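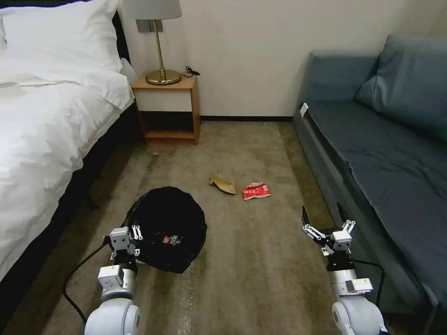

Long-finger or short-finger gripper for picking thin litter off carpet?

Asked in Grippers and End Effectors — viewed 260 times — 2 answers

Hello all, and thank you in advance for your patience, as I tend to go on a bit. I look after a two-arm setup that we're teaching to tidy a furnished bedroom: pick up whatever is on the floor, drop it in a bag, leave the furniture alone. We've been running the parallel grippers that came with the arms, driven by a Griswood controller, and I now have some money to try one other set of fingers. I've narrowed it down to the Flerkis long fingers and the Fustden short ones with the rubber pads. Before I spend it, I'd love to hear from anyone who has used either on real carpet and not on a nice flat lab table.

What goes well for us is anything with a bit of height. What goes badly is anything flat. The fingers come down, touch the pile, and either push the wrapper along or close on a tuft of carpet, and then the arm faults because the wrist force limit trips. I've raised that limit twice and I don't want to raise it again with a sofa that close by.

The other half of the job is the bag. One arm has to keep the mouth open while the other drops things in, and I can't decide whether both arms should wear the same fingers.

So, two questions really. Which fingers for flat things on carpet? And does it matter if left and right don't match?

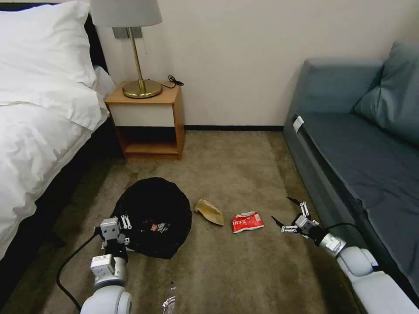
Answer 1 (accepted)

I spent most of April on this same comparison, so let me save you a little grief. Get the long fingers for the picking arm and leave the holding arm as it is. The Flerkis ones are slim at the tip, and on carpet that matters far more than grip strength. You want to come in at a low angle beside the item and let one finger slide under while the other comes down on top. Start your trials with a piece like that tan scrap folded to a point, where there's a raised edge to go for, and save the flatter snack wrappers until your approach angle is settled. The Fustden pads grip beautifully once they have hold of something, but they are thick, and mine pushed thin film along the carpet again and again.

For numbers, I did 60 tries with each set on mixed wrappers and the long fingers were clearly ahead on everything flat. The two were close on crumpled paper. My carpet is a short loop pile, so if yours is deeper please don't take my word for it!

As for matching, no, it doesn't matter, provided you tell the controller. On the Griswood you set the tool length per arm, and if you forget, the longer finger will go straight into the floor on the first move. (I forgot. The tip bent, and a new pair took ages to come.) Check the closing width too, because it was stored separately on mine and kept the old value after I'd changed everything else.

One more thing while I'm rambling — turn the force limit back down. With thin tips you can stop on light contact, lift a couple of millimeters and close. That got rid of nearly all my tuft grabbing.

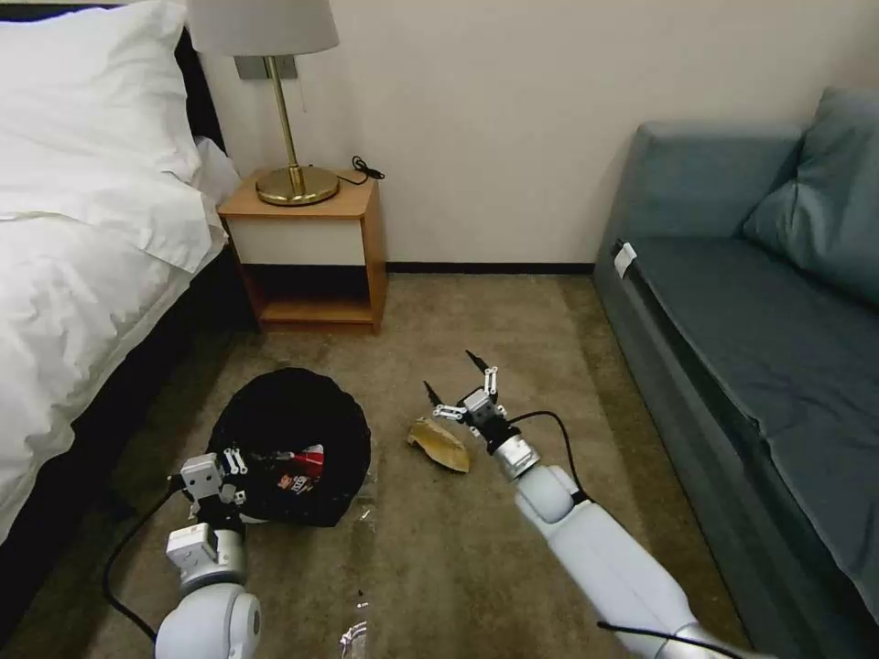 Photo courtesy of the Holanda home robotics group

Answer 2

I'd go at it from the other side and think about the bag first. A soft bag has no shape of its own, so a gripper let down inside it can catch the fabric, and when the arm lifts, the bag comes too. We lost whole afternoons to that. What helped was opening the fingers only a little at the drop, just enough to let go, and then pulling straight up. Long fingers are a bit worse here as they reach farther in, so release higher than you think you need to.

Also, watch out for clear plastic. Our depth camera returns nothing useful on it, and the planner treats that patch as bare carpet. A lamp set low to one side gave us some highlights to work with, though I wouldn't call it solved.

Haven't tried the Fustden so can't help there, sorry.
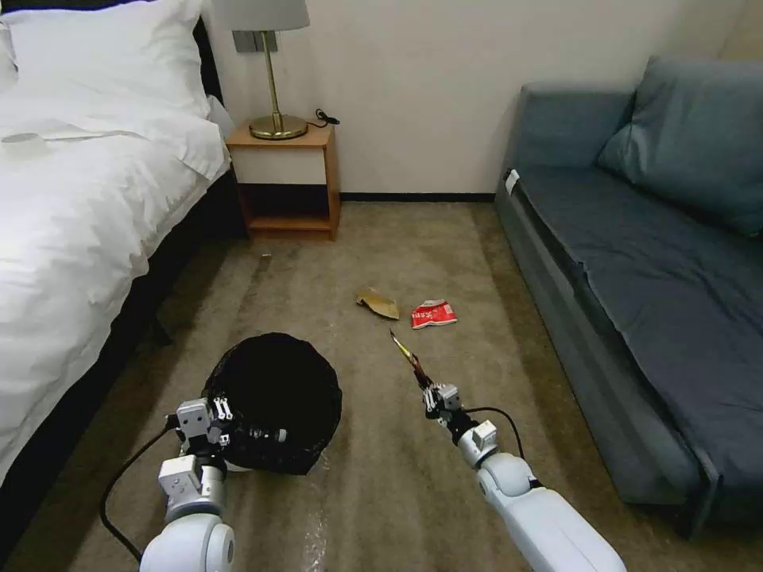

Can I have the picking arm hold a tool instead of changing the fingers?

You can, and it's a cheap thing to try first. The main trouble is the tool turning in the grip, so wrap the handle where the fingers close and measure the tip position again every time you pick it up. Expect the reach to feel odd for a while, and slow the wrist down, since a small turn at the gripper becomes a big swing at the far end.

Comment from the asker

Thank you both so much, this is more than I'd hoped for. I've ordered the Flerkis fingers for the right arm only and will set the tool length before I so much as plug anything in. I'll also try the higher release.

Last edited May 10, 2020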